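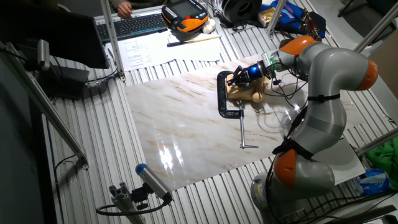 Moving the Dellitetti Web Site from Shared Hosting to a Static Build
Project report, Web Systems II
Submitted Tuesday, June 24, 2025

Abstract

Dellitetti is a family-run catering supply store in Floltwood. Its web site was built on the Miranda content management system and hosted on a shared plan from Movix. This project replaced the live Miranda installation with a set of static pages generated ahead of time, kept Miranda as a private editing tool, and moved the order inquiry form to a separate script. The report covers the old setup, the migration, the tests, and the problems left open.

1. Background

The old site had 245 pages. Most of them were product pages that changed a few times a year. Each request started a PHP process, opened a database connection, loaded the Miranda plugins, and put the page together again from its parts. Miranda has a page cache, but it had been turned off at some point and the store had no record of the reason. When we turned it back on in a test copy, the inquiry form returned an expired token error to every visitor after the first one.

The Movix plan allows a fixed number of simultaneous PHP processes per account. Requests over the limit are queued and then refused with a 503 status. The account logs for December showed 503 responses on most weekday mornings, when the store mails its price list to customers. The hosting plan could have been upgraded, but the store asked to stay on the current one until the contract ends.

2. Requirements

The following requirements were agreed on before work began.

R1. All existing page addresses must keep working, either directly or through a permanent redirect.
R2. Staff must be able to edit text and prices in the Miranda editor they already know.
R3. A change must appear on the public site within 16 minutes of being saved.
R4. The inquiry form must keep sending mail to the same two mailboxes.
R5. The site must stay on the existing Movix plan.

Search was left out of the requirements. The logs showed that very few visitors used it, and the results page in the old theme was already broken on phones.

3. Design

Miranda was moved to a subdomain protected by a password. A scheduled job on the Movix account checks the Miranda revision table. If a new revision is found, the job runs an export script that writes each changed page to an HTML file in a staging folder. When the export ends without errors, changed files are copied to the public folder. The job runs at a fixed interval of 11 minutes, the shortest we could set without overlapping runs on a full export.

The export script does not use the Miranda theme engine. We rewrote the theme as plain templates, which took longer than planned. The old theme had inline styles in the product descriptions, many of them pasted in from a word processor, and these had to be cleaned before the new style sheet had any effect. The cleaning step removes font and color attributes and leaves tables alone.

Redirects are handled in the server configuration file. Product addresses in the old site ended in a numeric query string, so a lookup table was generated from the database and checked into the project repository along with the templates.
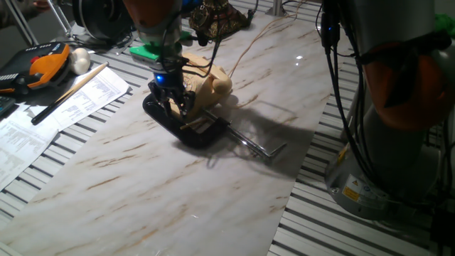

The table is read once per request by the rewrite module. A compiled map would be faster, but it has to be declared in the main server configuration, and customers on the shared plan have no access to that file. We settled for rules in the account's own configuration file, sorted so that the most requested products are matched first.

Images were resized during export to two widths and saved with a content hash in the file name. This allowed a long cache lifetime to be set on all image files. HTML files are sent with a short lifetime so that price changes are not held back by the browser.

4. Inquiry form

The form posts to a small PHP script, the only public code left on the site. It checks the required fields, compares a hidden timestamp against the current time, and passes the message to the Movix mail relay. The token check used by Miranda was dropped, since a static page cannot carry a token tied to a session. In its place the script uses a hidden field that people leave empty and limits the number of messages from one address per hour.

During the first week of testing, part of the form mail was marked as spam at the receiving end. The script had been setting the visitor's own address as the sender, and this failed the domain check. The sender is now a fixed address at the store's domain, with the visitor's address in the reply-to header.

5. Testing

Address checks were run with a crawler that requested every address in the old site map and every address found in the logs with a successful status. Both lists were compared with the new responses. The remaining failures were addresses with tracking parameters, and they were fixed with one extra rule.

Load was tested from a campus machine in the evening, with permission from the store. The measure used was the time to first byte at the 95th percentile. On the old site this value rose steadily with the number of clients until the process limit was reached. On the new site it stayed flat over the tested range, and no 503 responses were recorded for static pages. The form script still counts toward the process limit, so it was tested separately at a low rate.

Requirement R3 was tested by saving an edit in Miranda and polling the public page. All edits to single pages met the limit. An edit to the main navigation did not, as it forces a full export of the site and can begin just after a scheduled run has started.

6. Review and open issues

A draft of this report was passed to another project group for comments before submission.

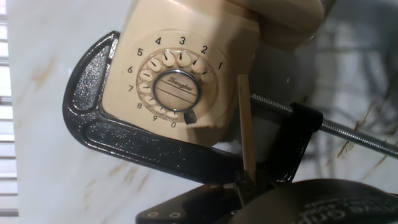

One reviewer objected that keeping Miranda at all leaves the store with the same update and backup work as before, and asked why the content had not been moved to text files. The reviewer also pointed out that a failed export would go unnoticed by the staff, who would only see that their edit had not appeared.

The first point is accepted as a limit of the design. R2 ruled out a change of editor, and the private subdomain lowers the exposure of Miranda without removing the need for updates. On the second point, the job now sends a mail when an export ends with an error, and the time of the last good export is shown on the Miranda login page.

Two issues remain open. Full exports can miss the limit in R3, as described in section 5. A possible fix is to load the navigation as a separate fragment, at the cost of one more request per page. The second issue is deleted pages. The export script does not remove the HTML file when a page is deleted in Miranda, and for now staff have to delete the file by hand in the Movix file manager. A one-page instruction for this was given to the store with the account documentation.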